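4.2 Picking up and placing light drinkware

The third chore in the Premisby set is the one that looks easiest on paper. A single empty cup stands on a table, and the arm has to grasp it, lift it clear and set it down inside a marked tray. There is no clutter, no liquid and no time pressure beyond the 93-second limit that applies to every chore in the set. We included it as a floor for the harder dishwashing and table-clearing chores in Section 4.3, on the assumption that a policy unable to move one cup would have little chance with a loaded rack.

Light drinkware still raises two problems that heavier tableware does not. First, a thin-walled cup offers almost no resistance when a finger touches it, so the cup slides or tips before the motor current rises enough to register contact. Second, many such cups are translucent. Depth readings on frosted or clear walls are sparse and noisy, and a large share of the useful signal comes from the rim alone. Earlier work has mostly handled this with a fixed overhead camera and a known cup model. We use neither. The policy receives the wrist view and the joint positions and nothing else.

Two grasp types are allowed. In an outside grasp, both fingers close on the outer wall from opposite sides. In a rim grasp, one finger enters the opening and the other stays outside, and the wall is pinched between them. Rim grasps ask for less opening width and work on cups wider than the gripper, but they need the inner finger to be placed within a narrow band behind the rim. Figure 3 shows one finger inside the cup opening and the other over the bare surface.

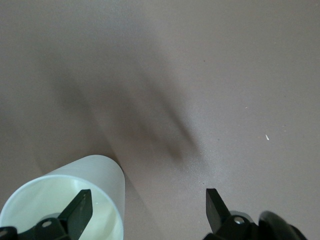
Serasgate Institute of Technology, Department of Mechanical Engineering, Household Manipulation Group

Figure 3. Wrist-camera view with a white translucent cup at lower left. The left finger reaches into the opening; the right finger is outside the cup, with a gap of open surface between the two fingers. The soft diagonal shadow is most likely that of the arm.

Shadows of this kind were a larger source of error than we expected. A segmentation model trained on evenly lit images tended to treat the dark end of a shadow as a separate object, and in early runs the policy would sometimes steer toward it. Retraining with randomized light direction removed most of these cases. Small bright specks on the work surface had no measurable effect and were left out of the augmentation scheme.

We ran 49 trials per grasp type, with the cup position drawn at random from a grid covering the reachable part of the table. A trial was scored as a success if the cup ended upright in the tray. Trials in which the cup was knocked over and then recovered were scored as failures, as a household user would probably see them that way. The gripper was the Grindard parallel model described in Section 3.1, with the stock fingers and no compliant padding.

Outside grasps failed mainly through uneven first contact. When one finger reached the wall early, it pushed the cup sideways, and the closing motion finished on a cup that was no longer centered. Rim grasps failed in a different way. The usual fault was a descent that stopped too high, so that the fingers held only the top edge of the wall and the cup rotated during the lift. In 18 of the rim trials the policy paused and corrected its height before closing. We did not train for this behavior directly, and it appears to come from the human demonstrations, in which operators often hesitated at the same point.

Khasawneh's contact-timing correction, applied to outside grasps only, delays the faster finger until both are predicted to touch together. It reduced sideways pushing but lengthened each trial. For rim grasps the correction has no clear meaning, as the two fingers meet the same piece of wall from opposite faces and the cup can shift toward either one.

Taken alone, the chore is within reach of current low-cost arms under the conditions tested. The result should not be read as covering cups that hold liquid, cups standing in a row or cups placed upside down on a rack. Those cases change both the approach direction and the cost of a failed grasp, and they are treated separately below.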